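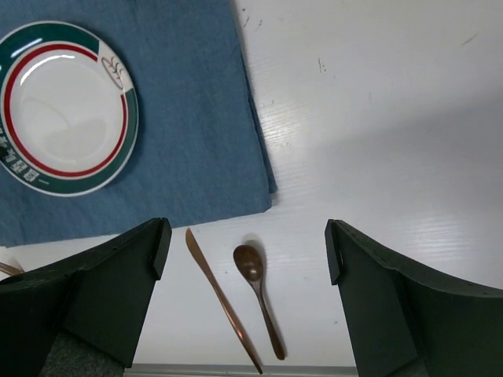
A green-banded plate on a blue cloth, with a slender knife and a dark brown spoon on the white tabletop.

Banded plate

A banded plate is a round plate with a broad stripe of colour running round its rim and a plain middle, usually white. I've been writing up tableware for this little encyclopedia since May, and I keep coming back to these because they turn up everywhere -- cafés, canteens, my own cupboard (I own far too many).

Form and decoration

The one at the top is a good one to start with. The rim is dark green, with a thin bright red ring on the inside edge and a narrow white line on the outside. At one spot the green breaks off and leaves a white patch with a small oval emblem in it, and elsewhere on the band there's Chinese-style lettering in white that follows the curve. I can't make it out well enough to tell you what it says, sorry!

Collectors call that white patch a "window". Sheila Holroyd, who used to buy crockery for the Zetulstead tea rooms, ordered 200 plates with a window and told me 63 were still in use when she left.

We use cookies to remember your settings and to see which pages are read. Accept | Manage choices

On the table

Some people put a banded plate straight down on the table, but I like a folded cloth underneath, and a plain blue one looks lovely against green. It muffles the clatter too. Let it sit at a slant if you want -- a cloth squared up to the edge always makes me feel I'm about to be inspected.

Wooden or wooden-looking cutlery goes nicely with a strong rim colour. My friend Enda Dunne swears by a dark spoon and won't hear of steel.

Care

Wash by hand if the colour sits over the glaze, and keep scouring pads well away from any lettering. Stack no more than 8 at a time, with a bit of kitchen paper between them.

See also: Charger plate; Place setting; Runeck ware; Table linen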